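Home | Arms | Teleop kits | Spares | Support | Cart

Prandis Two-Hand Teleop Kit

I've been using the Prandis kit at home since February, and I like it enough that we now stock it in the shop! You hold a pair of small leader arms, you move, and the follower arms copy you. Squeeze the handle and the gripper closes. No code, no pendant, just your own hands doing the chore while the software saves each take (up to 825 on the built-in drive).

Laundry is where I'd start. Clothes are floppy and forgiving, and you find out fast how light your touch needs to be – mine was way too heavy at first.

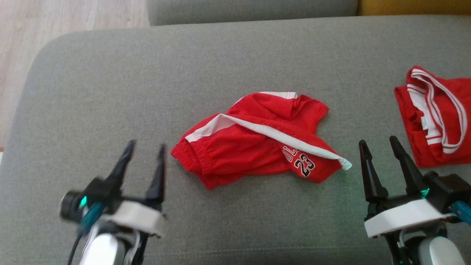 Red shorts on the sofa, both grippers ready for a folding take.

My tip is to bunch the clothes up differently before every take, and go slower than feels natural. I did 77 takes of one fold before I trained anything on them. The kit ships from Lastberg in 13 days, leader arms and cables included.

Comments (3)

Tapio Lahtinen: Does it work with the older Gimex leader arms?

Shop: Yes, with the adapter – it's on the Spares page.

tse_fan: Got mine, did towels all evening. My wrists are sore but wow, fun!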